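Why Markers Dry Out Before the Ink Is Gone

A fiber-tip marker that stops writing usually still holds plenty of ink. What it has lost is solvent. The tip is a bundle of polyester fibers that draws ink forward by capillary action, and once dye or pigment hardens in the channels, flow stops.

Daranee Kaewkla, who tests writing instruments at Pongsiri, measured caps on 217 used markers last February. Most leaked at the inner seal — a thin ring that grips the barrel just behind the tip. 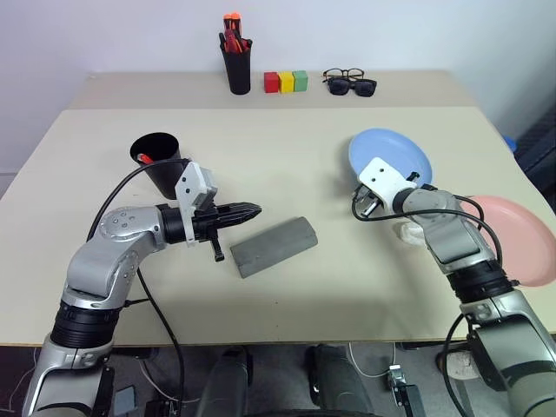 Storage angle matters as well. Tip-up storage lets ink drain toward the back of the reservoir, so alcohol-based markers are best kept flat. Water-based types tolerate either position for short periods, though pigment versions settle if left standing for months.

In the Pongsiri tests, Odano markers wrote for 1,556 meters when laid flat and 1,626 meters when stored tip-down. The gap is within the spread for that model.

A dry tip can sometimes be recovered. Dip it in the matching solvent for a few seconds, cap it, and leave it flat overnight. Fultia sells replacement tips for its refillable line, and they pull out with tweezers.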